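Vomora Home Boards > Playrooms and Family Spaces > Pretend Kitchens

Topic: Green colander, blue bowl, mystery-colored plate. Does our play kitchen table need to match?

3,000 views, 3 pages, showing page 1

Hello everybody! I've been reading this board since we moved and I finally have something to ask. We're putting together a pretend cooking table for the kids (and for the cousins, who are over here more often than not), and I've been collecting bits and pieces for it a little at a time. Some came from the thrift store, some from Gillies when they had the kitchen clearance, and a few were mine from before I had kids at all. I like it, but my sister came over and said it looks like three different kitchens had a yard sale, and now I can't stop seeing it.

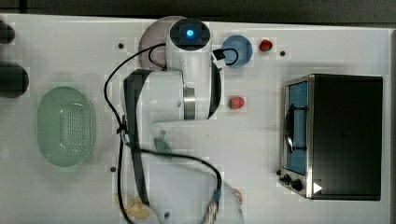
plumcobbler

So the big oval colander is the one I'm proudest of. It's a soft pale green and it set the whole color idea going in my head. Then the round plate is a kind of dusty mauve, and the little bowl is blue, and I thought they'd all be friends because none of them is too loud. The strawberries are the loud part, and the kids would riot if I took those away, so they stay. The toaster oven is an old one of ours with the plug cut off. My youngest is 3 and bakes in it all day long.

My question is whether you'd replace the blue bowl with a green one, or leave it alone and stop fussing. I'd also love to hear how you all keep the small food from wandering off, as I found a strawberry in my boot last week.

teakettle_hill wrote:

Leave the bowl! I mean it kindly, but a table where everything is the same green starts to look like a store display, and then you get nervous when a kid drags over a purple cup. The blue looks good next to the red of the berries. I'd say the same about the plate, though I'd have called it gray, or maybe lavender? My monitor is old.

marlow_and_sons wrote:

I'm going to disagree with teakettle, with love, as usual. A green bowl would pull it together. Our set is all one color and the kids don't care one bit, but I do, and I'm the one who looks at it over my coffee every morning. Gillies had matching bowls for $3 back when we did ours, so it isn't a big expense either way.

And please keep the colander, whatever else you do. Ours has been a hat, a boat, a drum and a bed for a stuffed rabbit.

plumcobbler wrote:

A bed for a rabbit, I love that. I tried moving things over so the bowl and the plate sit side by side, and I think I'm coming around to the blue.
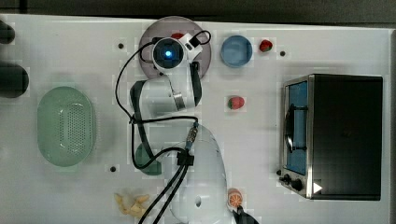
The blue bowl and a couple of the strawberries, with the toaster oven over on the right.

The oven can only go on that side of the table, before anybody asks. If it goes on the other end the door opens toward the wall and there are tears.

oatmeal_weather wrote:

Oh that's a sweet bowl, I'm on the blue side too. It's so plain and round, it would be just right for serving the berries.

About the plug: good for you for cutting it off, but do take a look at the door as well. We had an old one with a spring in the hinge and it pinched my daughter's fingers something awful. My husband took the spring out and glued a strip of Korkex along the edge, and it closes softly now. You can find Korkex with the shelf liners, it's just thin cork with a sticky back.

marlow_and_sons wrote:

I wouldn't use an old appliance at all, if I can be the grump for a minute. Glass door, metal edges, crumbs from years ago hiding in the bottom. A cardboard box with knobs drawn on it did fine for ours until he was in school. And it teaches little ones that the oven is a toy, which worries me more than the glass.

oatmeal_weather wrote:

I see what you mean, Marlow, but mine never mixed them up. Theirs had a sticker on it and ours didn't, and they knew the difference before they could tie a shoe. I suppose every kid is different, and mine are cautious to begin with.

plumcobbler wrote:

You've both given me something to think about. I scrubbed it well before it came in, but I hadn't thought about the hinge. I'll check it tonight after bedtime and report back. Meanwhile the menu has grown, see below. More green, too!

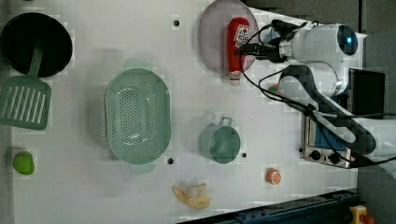
Reda, May

Typing this from the playroom floor with my tea going cold. I went looking in the garage and came up with the slotted spatula and a mug, and they're so close to the colander's green that my sister thinks I bought them together. The frying pan is black and I'm happy for it to stay black, every kitchen needs one serious pan. The ketchup has been living on the plate. I keep putting it by the pan and it keeps going back, and my oldest has explained to me that ketchup is the dinner.

I checked the hinge and it has a bit of a snap to it, so oatmeal, I'm getting the Korkex. Marlow, if it still snaps after that I promise I'll take the door off or go find a box.

teakettle_hill wrote:

Ketchup is the dinner at my house as well, and my kids are in high school.

That mug is a dead ringer for the colander, what a lucky find. Now you really can't change the bowl, it needs to be the odd one. For wandering food, we used a shallow basket at the end of the table and one rule, the food sleeps in the basket. It worked maybe half the time. I still find peas.

marlow_and_sons wrote:

All right, with the spatula and the mug in there I'll give in on the bowl. I'm not giving in on the oven. And I'd swap out that plate for a white one, it's neither one thing nor the other.

plumcobbler wrote:

White on a white table, though? It would vanish! I went up close this afternoon to settle the color once and for all, and I swear it changes with the light.

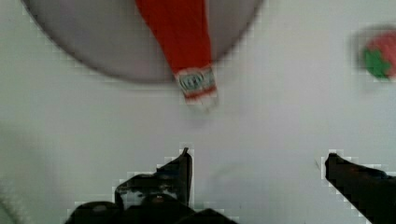 Looking gray this time, with the red bottle lying across it.

So teakettle, you get your gray, and I get my mauve whenever I stand on the other side. I'm keeping it. The kids call it the pizza plate and I don't believe I'm allowed to replace it anyway.

oatmeal_weather wrote:

Keep the pizza plate! I'd say gray with a little something in it. One more thing, if you're buying Korkex get the narrow roll, the wide one is a pain to cut straight and you'll have enough left over to line every drawer in the house. Ask me how my drawers look.

teakettle_hill wrote:

This was my 500 post, by the way, the counter just rolled over. I'm glad it went to a plate. Do come back and tell us how the hinge turned out, and whether anything else has shown up in your boots.

plumcobbler wrote:

Congratulations, teakettle! Narrow roll is on my list. Only a sock in there this morning, and it was my own.

Page 1 of 3. Next page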